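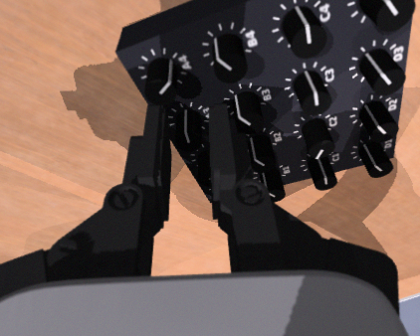

Givov 공개일 조작 시연은 로봇 연구 시설 Givov가 공개일에 운영한 로봇 팔 조작 시연이다. 2019년 10월 17일에 열렸으며, 시뮬레이션 환경 안의 로봇 팔로 제어판의 회전 노브를 다루는 과제를 방문객에게 보여 주었다. 과제의 정식 명칭은 Grular이고, 같은 이름이 환경을 구성하는 소프트웨어 묶음을 가리키기도 한다. 제어판은 검은색이며, 원통형 노브마다 윗면에 흰 지시선이 있고 둘레에 짧은 눈금이 둘려 있다. 노브 옆에는 A4, B3, C2처럼 열을 나타내는 문자와 행을 나타내는 숫자를 합친 표기가 붙는다. 시연 진행자는 이 표기로 조작 대상을 지정했고, 방문객이 받은 안내지에도 같은 표기가 쓰였다.

배경
Givov는 그전까지 연구 협력 기관에만 실험실을 개방했다. 일반 방문객을 받는 공개일은 Urbańczyk 강당의 개관에 맞추어 기획되었고, 같은 해 7월에 프로그램 초안이 나왔다. 초안에는 실물 로봇을 쓰는 시연이 들어 있었으나 강당 바닥의 하중 기준과 안전 울타리 설치 문제로 빠졌다. 대신 실험실에서 평소 학습과 평가에 쓰던 시뮬레이션 화면을 강당의 대형 화면에 띄우기로 했다. 조작 장치와 계산용 컴퓨터는 무대 옆에 두었다.
노브 과제가 선택된 데에는 설명이 쉽다는 점이 작용했다. 물체를 집어 옮기는 과제는 이미 여러 행사에서 소개된 바 있었고, 회전 조작은 라디오나 조리 기구의 손잡이처럼 일상에서 접하는 동작과 연결된다. 반면 기술적으로는 손가락의 간격, 접근 각도, 회전축의 정렬을 동시에 맞추어야 하므로 단순한 파지보다 까다로운 과제로 분류된다.

환경 구성
Grular 환경은 방 하나와 작업대, 받침대에 고정된 로봇 팔, 제어판으로 이루어진다. 로봇 팔의 끝에는 평행 턱 그리퍼가 달려 있다. 화면은 손목 쪽에서 제어판을 가까이 보는 시점과 작업대 바깥에서 전체를 보는 시점으로 나뉘며, 진행자가 단계에 따라 전환한다. 손목 시점은 손가락과 노브의 상대 위치를 확인하는 데 쓰이고, 외부 시점은 팔 전체의 자세를 살피는 데 쓰인다.
노브의 회전은 관절 하나로 모형화되어 있다. 각 관절에는 마찰값이 따로 지정되며, 설정 파일에서 이를 바꾸면 같은 제어판으로도 난도가 다른 과제를 만들 수 있다. 공개일에는 마찰값을 낮게 잡은 설정이 사용되었다. 물리 계산은 Iltov라는 내부 엔진이 맡는다. Iltov는 손가락 패드와 노브 옆면의 접촉을 계산하고, 접촉력이 기준에 미치지 못하면 미끄러짐으로 처리한다.
조명과 그림자도 환경의 일부이다. 팔의 그림자가 작업대에 드리우면 영상만으로 위치를 추정하는 제어기의 오차가 커질 수 있어, 학습 단계에서는 광원의 방향을 바꾸어 가며 자료를 만든다. 공개일에는 광원을 고정했다.

진행
시연은 오전과 오후에 한 번씩 모두 2회 열렸고, 회당 시간은 40분이었다. 앞부분에서는 진행자가 환경의 구성과 좌표 표기를 설명했다. 이어서 자동 제어기에 의한 조작을 보여 준 뒤, 희망하는 방문객이 조작 장치를 잡고 직접 팔을 움직이는 순서로 넘어갔다. 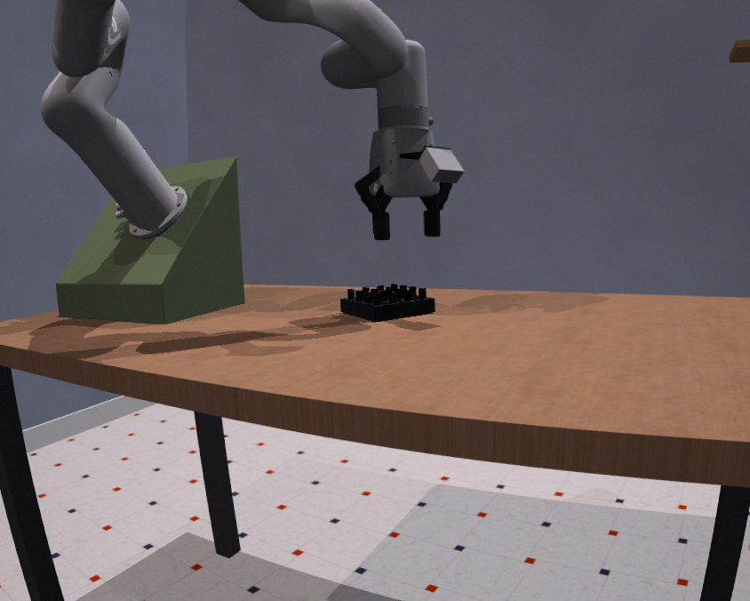

자동 제어 순서는 접근, 정렬, 파지, 회전, 이탈의 단계로 나뉘었다. 접근 단계에서 그리퍼는 손가락을 벌린 상태로 제어판 쪽으로 이동한다. 정렬 단계에서는 손목을 기울여 손가락 사이의 중심을 노브의 회전축에 맞춘다. 진행자는 단계가 바뀔 때 화면을 멈추고 질문을 받았으며, 오전 회차에서는 질문이 길어져 이탈 단계의 설명을 줄였다.
방문객 조작에는 손잡이형 입력 장치가 사용되었다. 입력 장치를 움직이면 그리퍼의 목표 위치가 바뀌고, 팔의 관절 각도는 소프트웨어가 계산한다. 초보자는 주로 깊이를 맞추는 데 어려움을 겪었다. 위에서 내려다보는 화면에서는 손끝이 노브에 닿은 것처럼 보여도 실제 계산상으로는 간격이 남아 있는 경우가 많았다. 오후 회차부터는 손목 시점과 외부 시점을 한 화면에 나란히 띄웠다.
인접한 노브를 함께 건드리는 일도 잦았다. 격자 안쪽에 있는 노브는 주변 간격 때문에 손가락이 들어갈 방향이 제한된다. 이 때문에 방문객에게는 가장자리의 노브가 우선 배정되었고, 안쪽 노브는 자동 제어 순서에서만 다루었다.

관람과 반응
공개일 전체 방문객은 573명으로 집계되었다. 시연별 관람 인원은 따로 기록되지 않았다. 강당은 좌석을 예약 없이 운영했고, 오후에는 뒤쪽에 서서 관람한 사람도 있었다. 설문에서는 직접 조작 순서에 대한 평가가 높았던 반면, 앞부분의 설명이 길다는 의견과 뒷자리에서 노브 옆의 작은 글자를 읽기 어렵다는 의견이 나왔다.
실물 장비가 없는 점을 아쉬워하는 응답도 있었다. Givov는 결과 보고서에서 시뮬레이션 시연이 준비와 복구가 빠르다는 장점을 들면서도, 접촉의 느낌이나 구동음은 전달하지 못한다고 적었다. 오전 회차 중 조작 장치의 연결이 끊겨 환경을 다시 불러온 일이 있었으며, 같은 보고서에 원인은 연결선의 접촉 불량으로 기재되어 있다.

이후
시연에 쓰인 설정은 내부 교육용으로 보존되었다. 신규 연구원은 이 설정으로 좌표 표기와 시점 전환을 익힌 다음 마찰값이 높은 설정으로 넘어간다. 안내지는 글자를 키운 개정판으로 다시 인쇄되었고, 제어판의 표기 체계는 그대로 유지되었다. Urbańczyk 강당에서는 이후에도 같은 형식의 시연이 비정기적으로 열렸다.

같이 보기
그리퍼
원격 조작
로봇 시뮬레이션
Iltov (물리 엔진)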